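Freezing leftovers, quick notes

Soup first. Cool it, ladle into bags, lay them flat on a tray. 15 minutes and they hold their shape enough to stack. Label BEFORE filling, marker wont stick once the bag is cold.

Rice: freeze same day. Splash of water when reheating. 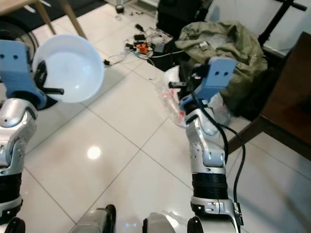 Bread, slice it first. Toast straight from frozen, no thawing. Setsuko does hers with parchment between slices, I dont bother.

Herbs go in ice cube trays with oil. 2 cubes for a pan of potatoes.

Don't freeze: cucumber, lettuce, boiled eggs. Tried the eggs. Rubbery, yuck.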